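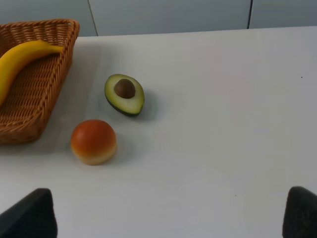
Page 24

Bravora Folding Work Table, White

The Bravora is a folding table for classrooms, craft rooms and market stalls. It has a matte white top that does not throw glare under ceiling lights, and it folds flat for storage against a wall or under a bed.

Size and weight
Length open: 68 inches
Depth: 24 inches
Weight: 20 pounds
Seats: four, or two with work spread out

The legs lock with a slide catch on each side. Push the catch until it clicks before you put any load on the table. To fold, lay the table on its top on a blanket or rug, release both catches and swing the legs in. One adult can do it — two is easier in a small room.
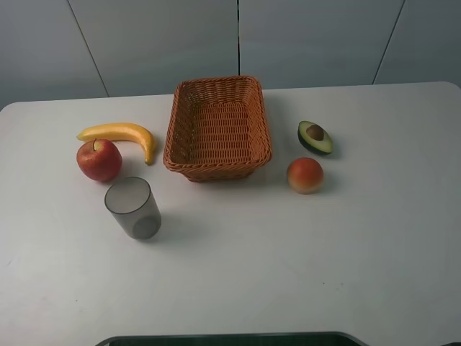 Wicker basket, play fruit and a cup on a white tabletop.

Cleaning
Wipe with a damp cloth and a drop of dish soap. Washable marker and poster paint come off the same way. For crayon, use baking soda on a wet sponge and rub lightly. Do not use scouring pads or bleach. Hot pans need a trivet.

Feet
Rubber feet are fitted at the factory. They are sold in packs of 8 if you need spares. The Kellitz leveling feet fit the same holes and are the better choice on brick or old floorboards. Casters are not available for this model. 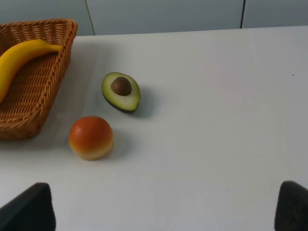
Banana in a woven basket.

What buyers say
"We use two of them end to end for the preschool group. The catches were stiff for the first week and are fine now." — Xinyi Duan
"Good height for cutting fabric. I wish it came with a carry strap." — Guilan Pan

The carry strap is sold separately under the Miva name and comes in gray only.

Delivery and returns
Tables ship in one flat carton. Check the corners before you sign for it and note any dents on the slip. Returns are accepted in the original carton with all feet and catches included. For school and club orders, write to Ilham Ngau at the sales desk.

Prices checked 19 July 2021.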